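Questions people keep asking me about the Zaltero result

Posted 24 January 2024 by Begoña Herrero

Since our write-up went round I've had a steady trickle of emails, and most of them ask the same handful of things. I got tired of pasting my own replies (and I suspect Hugo got tired of being cc'd on them), so I've put the whole lot on one page. If your question isn't covered, send it anyway and I'll add it when I get a minute.

What is Zaltero, in plain words?

Zaltero is our method for training a manipulation policy in simulation when you've got more than one kind of hand and you don't want to start from scratch for each. One policy, one shared idea of what the object is doing, and a small adapter per hand that turns that idea into joint commands. The adapters are cheap. The shared bit is where all the compute goes.

The name doesn't stand for anything. Hugo Iglesias suggested it over lunch and we never got round to finding a better one.

Why a tray, of all things?

Because trays are a pain! Everybody's benchmark has cubes and mugs, and a cube will forgive you a lot. A tray is wide, it's low, and unless you get under or onto the rim you've got nothing to hold. I like it as a test because a policy that has only learned "go to the middle and close" falls over straight away.

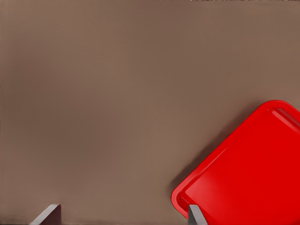 Edge selection is the part of the method I'd most like people to look at. The old baseline aimed at the object's centre and then searched outward for something graspable, which burned a huge share of its steps. Ours scores stretches of rim directly from the camera view, and it has to do that with whatever part of the rim it can see. With the red tray sitting on the diagonal and running out of view at the lower right, there's one long side, a bit of another and a couple of rounded corners to go on, and the right finger is already over by the near corner while the left one is way off over bare table. A centre-seeking policy has to guess where the middle even is from a view like that. Ours doesn't bother guessing. It ranks the rim it's got and picks.

Does it prefer corners or straight sides?

Straight sides, when it has the choice. Early on it loved corners, and I spent a good chunk of October trying to work out why. The answer was embarrassing: our contact reward was being paid per contact point, and a rounded corner gave a jaw more points to touch. Teodoro Montes spotted it from the reward logs in one afternoon. We switched to paying for resisted force and the corner habit faded over the next few runs.

How many trials are behind the headline number?

519 evaluation episodes on the parallel-jaw setup, all with object poses the policy had never been trained on. It lifted the tray and held it level in 349 of them. That's the number in the write-up and it hasn't been tidied — every episode that started is in there, including the ones where the tray spawned so far off to the side that I'd have given up myself.

What counts as "held level"?

The tray has to be clear of the table and stay inside our tilt limit for 200 control steps. Drop it at step 199 and it's a failure. Terence Pearce reckons this is too harsh and he may be right, but I'd sooner have a strict rule I can explain in a sentence than a generous one with footnotes.

So what happens in the failures?

Mostly slips. The jaw gets onto the rim, the lift starts, and the far side of the tray sags until the grip peels off. A smaller group are bad approaches, where one finger nudges the tray along before the other gets anywhere near it. Then there's an odd little pile where the policy just hovers. We haven't cracked those. My hunch is that two bits of rim are scoring nearly the same and it dithers between them, but I haven't got a plot that would convince a stranger.

Is the simulation realistic enough to care about?

Depends what you want from it. For geometry and reach, yes, I'm pretty comfortable. For friction, I'd be careful. We randomise it over a wide range during training, which helps, but a rigid tray in a simulator doesn't flex the way a real cheap one does when you pick it up by one side.

The visuals are plain on purpose. Flat brown table, soft light, hardly any texture. We did try a version with busier backgrounds and it slowed training without changing the ranking of the methods, so for this round we kept things boring. Visual clutter is a separate problem and I'd like to study it as one.

You keep saying "more than one hand". What's the other one?

A multi-fingered hand, and it's a very different beast from a pair of jaws. Same brown table, different body. The fingertips are black with a pale round pad on each, and behind them there's a big white arc that takes up a fair bit of the lower left of the view.

That arc caused us more grief than the fingers did. A segmenter trained mostly on the gripper views kept flagging its curve as a graspable rim, and I can't really blame it — it's a lovely smooth edge with open table showing through the middle. The policy would then try to plan a grasp on its own hardware. We now feed in a mask of the hand computed from the joint angles, and the problem went away almost completely.

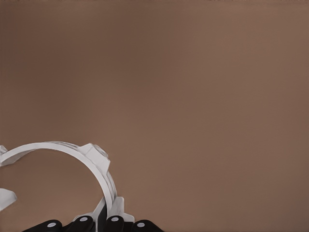

Did the same policy work on both hands?

The shared part did, with its weights frozen. We trained a fresh adapter for the multi-fingered hand and left everything else alone. I'm not going to quote a success rate yet because the evaluation isn't finished, and I've been burned before by giving a half-time score. What I will say is that it picks sensible bits of rim from the first day, before the adapter has learned to do much with them. You get these funny episodes where the hand goes to precisely the right spot and then has no clue what its fingers are for.

I was thrilled with that, by the way. It's the behaviour we were hoping for and we very nearly cut the experiment for time.

How long does an adapter take to train?

2 days on our machines, and our machines aren't flash. The shared part is a much bigger job and I wouldn't recommend doing it on a whim. If you only want to try a new hand, grab our weights and train the adapter.

Do I need touch sensing?

No. The parallel-jaw results use vision and joint readings only. For the multi-fingered hand we're running versions with and without simulated contact signals, side by side, and I don't have a favourite yet. Gonzalo Escobar is firmly in the "with" camp. I'm less sure, and part of the reason is selfish: every extra signal is one more thing to match when you leave the simulator.

Have you tried it on real hardware?

A little bit, at Villanueva, with a pair of jaws and one tray. It was a demo and I'd call it nothing grander. Some lifts worked, some didn't, and we didn't log it carefully enough to publish a figure. A proper real-world study is next on the list, and the group at Wustholm have offered us bench time for it.

How does this compare with just training each hand separately?

Fair question, and reviewers asked it too. A policy trained only for the jaws, with the same total compute, does slightly better than ours on the jaws. No point hiding that. You pay a small price for sharing. Where you get it back is on the second hand, when you'd otherwise be doing the entire expensive run over again. If you own one gripper and never plan to change it, train for that gripper and don't let me talk you out of it.

Will it work for plates, lids, baking sheets?

Lids, probably not without retraining, as our rim scorer has never seen a handle in the middle and I've no idea what it would make of one. Plates and baking sheets I'd be more hopeful about. A student is starting on plates shortly, so ask me again in a while.

Can I get the code?

The training code and the jaw adapter are available on request, and the evaluation scripts come with them. Please use our evaluation scripts if you're going to compare numbers with ours! The tilt limit is easy to get subtly wrong (degrees and radians — yes, we did it too).

Are you speaking about this anywhere?

I'm giving a talk in Pisa later in the year and Hugo will be there with a poster. The slides will go up on this page afterwards. If you want a proper chat about the hovering failures, find me there and bring ideas, because mine have run out.

Who do I contact?

Me for the method, Teodoro for the code, Terence if you'd like to argue about the 200-step rule.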